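Hulley repair shop finds a new home on Sevard Lane

Oct 9, 2023

If you've walked past the old Jimetti shoe shop lately you'll have seen the paper coming down off the windows, and I can now tell you why. The Hulley Mend and Swap has got the keys! It's moving in before the clocks go back, and I for one am delighted, as I've had a toaster sitting in my hall since August waiting for somewhere to take it.

For anyone new to the town, the Mend and Swap is where you bring things that have stopped working, or that you've stopped wanting, and go home with something else. It spent years in the back of the Granström building, up a flight of stairs that did my knees no good at all, and then the lease ran out and everything went into storage. The new place is on the flat, with a proper front door and parking behind (free after four, I checked).

The money came from a town appeal, which brought in £2,527, and from a small grant that covers the first year's rent. There were 154 donations in all, and I know for a fact that one of them was a jar of coppers, as I was stood behind it in the queue. Over 600 households used the old shop last year, so I can't imagine the new one will be quiet for long.
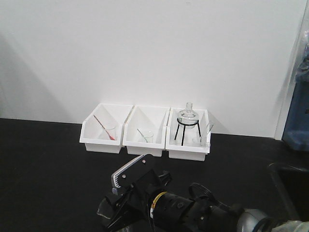 What people bring in has always been the best bit for me. Lamps and kettles, yes, but also half a drum kit, a barometer, and enough fondue sets to feed the whole of Hulley. The swap shelves are going to be sorted by use this time, with kitchen things by the door and toys at the back where children can get at them, and there'll be a school and hobby section too. I'm all for that one. Put a couple of small glass beakers in white bins, with a round-bottomed flask up on its black tripod in the next one along, and you've got half a science project sorted for some lucky twelve-year-old. Books are staying as they were, which means in a heap, and I wouldn't have it any other way.

Repairs will run on the same lines as before. You book a slot, you bring the thing in clean, and you sit with whoever's mending it so you can see how it's done. Anything with a plug gets tested before it goes home. Sewing machines are welcome again after a gap, and there's a bench set aside for bikes, though you'll need to bring your own inner tubes. Still no microwaves and no tellies, sorry.

The list of items carried over from storage comes to 477, and I'm told the unpacking is going well — slower than hoped, but well. They could do with shelving, a decent stepladder and a kettle that doesn't leak. If you've any of those going spare, drop them round the back on Sevard Lane in the mornings and give the door a good knock, as the bell isn't wired up yet. Opening times will go up in the window once they're settled, and I'll put them on this page too. I'll be the one on the step with the toaster.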